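Reconciliation

Last updated: Oct 30, 2023

1. Discrepancy

The ledger at Handen closed each night at 9 p.m. and reopened when the hot wallets agreed with it. On the night in question they did not agree. The difference was 322 coins, all of one type, and it had the wrong sign for a fee error.

The duty analyst ran the job again with caching off. It returned the same figure. She opened a ticket, set the severity to the second-highest level, and read the withdrawal log from the bottom up.

The withdrawals had been signed correctly. Each carried a valid key, a valid device token and a session that had passed the second factor. Each had gone to an address with no history. The amounts were uneven and stayed under the threshold at which Liao, the screening tool, would have asked a human to look. Whoever had chosen them knew the threshold. It was not published, and it had been changed in August.

She raised the severity and called the compliance lead, who was asleep.

"Freeze outbound," he said.

"I don't have that permission."

"Who does?"

"You do."

He could be heard looking for his laptop. The freeze went in, and the queue stopped with ten requests in it. Most of them belonged to ordinary customers, who would begin writing to support within the hour.

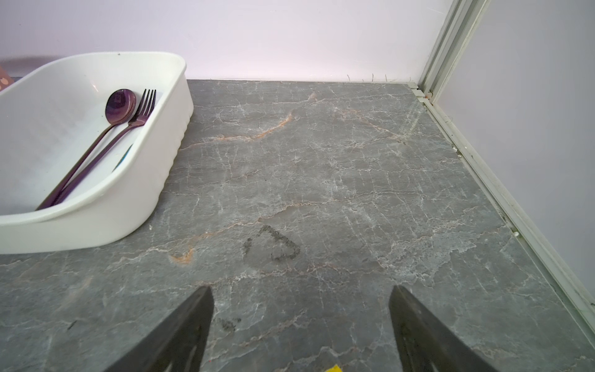
Spoon and fork in a white tray by the wall.

2. Trace

The coins had moved through a mixer before the freeze was entered. The analyst had expected this. She had written the internal note on mixers, and it said that a deposit and a withdrawal could sometimes be matched by timing if the operator was impatient. The note had been marked as read by everyone on the distribution list.

The operator was not impatient. The first outputs appeared two days later on a different chain, where they were swapped and swapped back. She kept a spreadsheet with a row for each hop and a column for confidence. By the end of the week most of the cells in that column said low.

One row said high. A small output had skipped the last swap and gone straight to a deposit address at Clirkgate, a broker with an office in Pulurdale and a license in a place that issued many of them. The broker's customer was a trading company in industrial pumps. The company had been registered in spring, had no website, and shared a director with a shipping agent already on the sanctions list.

She sent Clirkgate a preservation request. The reply came from a shared mailbox and asked for the request on letterhead. She sent it on letterhead. The reply asked for a wet signature. The compliance lead signed it, scanned it, and sent it himself, with the general counsel in copy.

Clirkgate confirmed that the account existed. It confirmed that the balance was zero. The last transfer had left between the first request and the second.

"Can we prove they tipped him off?" the compliance lead asked.

"No. We can prove they wanted letterhead."

He wrote that down.

The question of the threshold remained. She pulled the access log for the Liao configuration page and found that it had been opened 100 times since the change. Nearly all of the views came from the compliance team. The others came from a contractor account that had been created to translate the help text. The contractor had worked remotely, had declined every video call on grounds of bandwidth, and had been paid in coins at his own request. His translation was good. His contract had ended in the ordinary way, and his access had not.

She attached the log to the ticket — the attachment field took it on the second try — and changed the category from External to Internal. 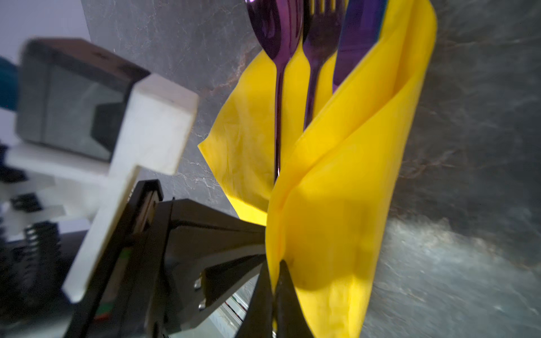 3. Disposition

The report went to the regulator on the standard form. The form had a field for the nationality of the suspected actor and would not accept a blank. She entered Unknown. The form rejected it and offered a drop-down list of countries.

She considered the pump company, the shipping agent and the contractor's working hours, which had matched a time zone several hours from the one on his invoice. None of it was evidence in the sense the form intended. She saved the draft and telephoned the help desk. The help desk said to choose any country and explain in the comments.

She chose the one she believed and left the comments empty.

The freeze was lifted the next morning. The queue released its requests in order, oldest first, and she watched them go out. The sixth was for a small amount, to an address with no history. Liao passed it.

She put a hand on the phone and opened a new row.

Shares: 9 | Comments: 0

Contact | Copyright | Back to top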